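Geschirr am Schreibtisch: eine Anleitung für Leute, die dort nun mal essen

In jedem Büro hängt irgendwo der Zettel, dass am Arbeitsplatz nicht gegessen wird. Meistens hängt er da, wo man beim Kauen gut draufschauen kann. Wer wie wir bei Skenside mittags lieber sitzen bleibt, braucht also kein Verbot, sondern ein Verfahren. Es dauert 5 Minuten und erfordert keine besondere Begabung.

Was man braucht

Einen Teller mit Rand
Einen Becher mit Henkel
Zwei Lappen, einen feuchten und einen trockenen
Etwas Spülmittel, aber wirklich nur etwas

Schritt 1: Abräumen

Alles vom Tisch, was Papier ist oder Strom führt. Die Tastatur kommt in die Schublade oder aufs Fensterbrett, jedenfalls nicht hochkant an die Trennwand, wo sie nach dem dritten Bissen umfällt. Kabel durch die Durchlässe nach unten ziehen. Dafür sind die Löcher da, auch wenn sie in der Praxis vor allem Büroklammern verschlucken.

Schritt 2: Wischen

Erst feucht, dann trocken, immer von hinten nach vorn. Wer umgekehrt wischt, schiebt die Krümel in die Fuge an der Trennwand, und dort bleiben sie bis zum nächsten Umzug. Weiße Tischplatten sind in dieser Hinsicht gnadenlos. Unser altes Modell Grulwood in Eiche dunkel hat jahrelang alles verziehen, was rückblickend kein Kompliment ist.

Die Kabeldurchlässe gesondert behandeln: Deckel abnehmen, falls er sich abnehmen lässt, Rand auswischen, Deckel wieder drauf. Bitte nichts hineingießen. Die Steckerleiste darunter kostet Geld, und der Kollege von der Technik hat ein gutes Gedächtnis.

Schritt 3: Den Teller platzieren

Der Teller gehört in die Mitte, mit genügend Abstand zur Vorderkante, damit der Ellbogen ihn nicht findet. Ein erhöhter Rand ist Pflicht. Flache Servierplatten sehen auf dem Foto im Katalog hübsch aus und geben jede Erbse sofort frei.

Schritt 4: Den Becher platzieren

Der Becher kommt nach hinten, bei Rechtshändern nach rechts, Henkel nach außen. Das fühlt sich zunächst übertrieben weit weg an - man muss sich ja strecken, um an den Kaffee zu kommen. Genau diese Strecke fehlt einem dann aber, wenn man nebenbei gestikuliert. Linkshänder spiegeln das Ganze und sind solche Umrechnungen ohnehin gewohnt.
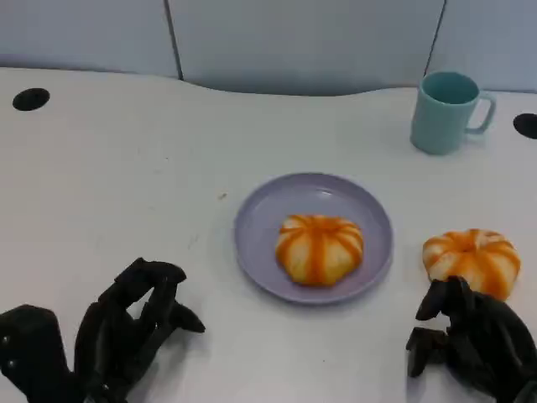 Zu den Farben gibt es bei uns zwei Lager. Das eine nimmt, was im Schrank steht. Das andere besteht auf Pastell, weil man es auf Weiß gut wiederfindet und am Spülbecken nicht mit dem Kantinengeschirr verwechselt. Ich gehöre seit dem Schwund im Juni zum zweiten.

Schritt 5: Nach dem Essen

Teller und Becher zusammen in die Küche tragen. Nicht erst den Teller und den Becher später, denn später ist Freitag. Tisch noch einmal trocken abwischen, Tastatur zurückholen, weiterarbeiten oder wenigstens so aussehen.

Wenn doch etwas danebengeht

Kaffee sofort abtupfen, nicht reiben. Bei eingetrockneten Rändern hilft ein feuchter Lappen, den man eine Weile liegen lässt. Von Scheuermilch auf beschichteten Platten rate ich ab: Der Fleck verschwindet damit zwar, die matte Stelle bleibt.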